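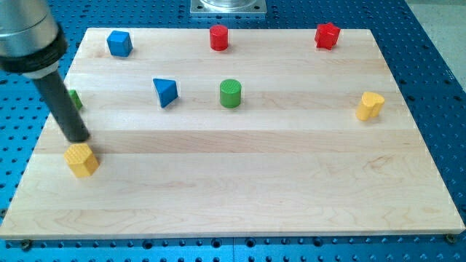
Block set on the maple board, with the arm's tool down near the yellow hexagon.

Vendby Tabletop Practice Kit, Rev 2
Item no. 1705

Every lab that teaches arm work ends up buying, borrowing or quietly stealing a set of colored blocks. The Vendby kit is the set you can put on a purchase order. You get the maple board, the hardware to bolt it down, the blocks, and a bench card of house rules that we suggest you hang where people will at least have to move it to reach the coffee.

The board
Glued maple strips, light in color, so bright blocks show up well against it. Bolts go through the front corners into your table. Please use them. We have met the double-sided tape people, and we have sold them replacement boards.

The blocks
Small shapes in red, blue, green and yellow. Cylinders, a cube, a triangle, a hexagon, a heart, and a pointy red one that customers call the star, the cross or something ruder after an afternoon of trying to push it in a straight line. Round shapes roll if they tip over. Plan for it.

The bench card
Written by Hiwot Araya, who ran our test bench for longer than she'd like printed. It doesn't replace your risk assessment or the manual for your arm, and it says so in large type. In short:

Do the risk assessment for the whole setup: arm, tool, table, blocks, and the person who leans in. An arm sold as "collaborative" still needs one. The word on the brochure is not a safety function.

Set the lowest tool height before the first run, and check it at all the corners of the board. Tables sag. Confidence doesn't.

Limit speed and force in the safety settings, with a password. A sticky note reading GO SLOW is stationery.

Keep the stop button within reach of whoever is running the job, and keep lunch off it.

Stop the arm before you reset blocks by hand. Yes, even for the one block. Especially for the one block.

Scatter the blocks differently between trials and write down how. If your results only hold when the heart is on the right, your readers would like to know.

After changing a tool, check the tool length and payload settings again. Katia Carbone in support can tell from the dents when this was skipped.

Fit
Made for perforated metal tables. The Ivirix adapter plate (item no. 1097) is sold separately and covers benches with wider hole spacing. Arm, tool and table not included, however nicely you ask.

Spares
Blocks are sold singly. The hexagon goes missing most often and has been found in vacuum cleaners on 2 continents. Orders placed before the July stock count ship from the old warehouse, so allow a few extra days.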